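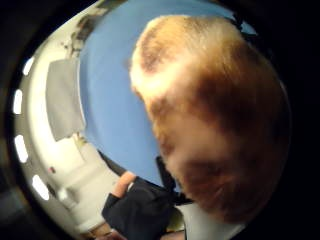
4.2 Open-day session

The second round of recordings took place during the open day at the Stoncombe site in April. Visitors could watch the hand-held gripper in use and try it themselves after a short introduction. The Kokent gripper carries a wide-angle camera, and its video was saved together with the grip width. Sessions ran from late morning until 4 p.m. in an office room that had not been cleared for the purpose. We kept the furniture and the normal lighting as they were.
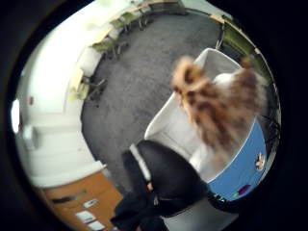 Figure 3a. Gripper camera view of the office, with desk, partition and green chairs.

Two operators took turns with the device and two units were kept charged. Each visitor was given up to 5 minutes. Over the day we stored 3137 short clips, which were later sorted with the Yook labeling tool. Clips with strong motion blur were marked but not removed, as the Skevis baseline is meant to be tested on them as well. Fabric was of special interest to us. It often covers a large part of the view at close range and leaves few edges for tracking.
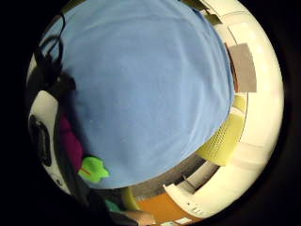
Figure 3b. Close view of light blue fabric, with a black strap at left and a gray card at right.

Tracking was run offline on all clips with the settings given in Section 3. Where it was lost for more than two seconds, the clip was split and both parts were kept. Results for the open-day clips are reported separately from those of the lab recordings.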